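Communiqué de presse - septembre

Nellov rouvre son atelier de réparation, et cette fois on pousse les murs

Bonjour à toutes et à tous,

Je m'appelle Saeed Esfahani, je dirige Nellov depuis ses débuts (on était deux, dans un garage, avec une seule lampe correcte) et je prends la plume moi-même parce que la nouvelle me fait vraiment plaisir. En septembre, notre atelier de réparation de petit électroménager rouvre ses portes rue Simões, dans un local de 400 mètres carrés. Ceux qui ont connu l'ancien, avec son couloir où il fallait se croiser de profil en portant un aspirateur, mesureront le changement !

Petit rappel pour ceux qui nous découvrent. Nellov répare les grille-pain, les cafetières, les robots pâtissiers, les fers à repasser, les ventilateurs, les radios de cuisine. Bref, tout ce qui se branche et qui tient sous le bras. L'an dernier, 1 712 appareils sont repartis chez leurs propriétaires en état de marche. Je connais le chiffre par cœur parce que le dernier était une yaourtière orange des années soixante-dix et que toute l'équipe a voulu la garder.

Alors, qu'est-ce qui change ? D'abord, l'accueil. On dépose son appareil au comptoir, on raconte la panne (avec les bruits, surtout, faites-nous les bruits) et on repart avec un devis gratuit dans la main. Plus besoin de prendre rendez-vous pour un simple diagnostic. Ensuite, le magasin de pièces d'occasion, qu'on me réclamait depuis une éternité : joints, verseuses, couvercles, boutons, cordons, sacs d'aspirateur de modèles disparus. Tout est trié par marque et par année, et vous pouvez fouiller vous-mêmes.

Et puis il y a les cours. Notre cycle du soir, baptisé Vundo, reprend à 18 h 30 avec un programme revu de fond en comble. On y apprend à ouvrir un appareil sans casser les clips, à se servir d'un multimètre, à changer un cordon, à détartrer une pompe de cafetière. Aucune connaissance n'est demandée. L'adhésion annuelle est à 40 euros, outillage compris, et elle donne droit à tous les cours de la saison.

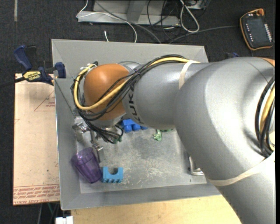

Pour les plus mordus, on ajoute cette année un module sur les moteurs : les charbons, les roulements, le graissage, et cette fameuse odeur de chaud qui inquiète tout le monde. Je l'anime moi-même, et je préviens tout de suite que je parle beaucoup.

Côté délais, je préfère être franc. Une cafetière classique nous prend quelques jours, un robot pâtissier un peu plus, et une pièce introuvable peut nous faire patienter plusieurs semaines. On vous appelle dans tous les cas avant d'engager la moindre dépense. Si la réparation coûte plus que la moitié du prix du neuf, on vous le dit et vous décidez. Les appareils abandonnés servent à alimenter le magasin de pièces, donc rien ne finit à la benne sans qu'on en ait tiré quelque chose.

Un mot aussi sur nos voisins d'outre-Manche. L'atelier de Stitulstead, avec qui on échange des pièces depuis trois ans, nous a envoyé une caisse de 104 thermostats de bouilloire pour fêter le déménagement. C'est le plus beau bouquet de fleurs que j'aie jamais reçu ! En retour, ils ont eu droit à nos doubles de filtres et à une bouteille de cidre - arrivée entière, je précise.

La journée d'ouverture aura lieu courant septembre, à partir de 10 heures. Au programme : diagnostics gratuits toute la journée, démonstration de démontage d'un vieux presse-agrumes, café et gâteau au citron (préparé avec un batteur réparé chez nous, évidemment). Les enfants pourront dévisser tout ce qu'ils veulent sur une table prévue pour eux. Apportez un seul appareil par personne, s'il vous plaît, propre et vidé de son eau et de ses miettes.

Les journalistes sont les bienvenus dès 9 heures, avant le public, pour une visite de l'atelier. Je répondrai à toutes les questions, y compris celles sur la yaourtière.

Contact presse : Saeed Esfahani, Nellov, rue Simões. Inscriptions aux cours Vundo au comptoir de l'atelier.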